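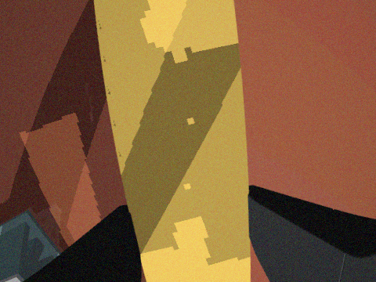
Setting up your first Flornberg session

Flornberg is a town-planning game for classrooms, and it's great fun once everyone's in!

1. Open the Larus launcher and choose Host.
2. Pick a map. Stolletti is a lovely first one, with short rounds and a very forgiving budget.
3. Set the round timer to 15 minutes.
4. Share the join code. A session holds up to 304 players, so whole year levels can play together.
5. Press Start when every name turns green.

Note: Larus uses port 2001. If players can't see your session, ask your network admin to open it.

Caution: Changing maps mid-round erases all scores. Save to the Honour Board first, then switch.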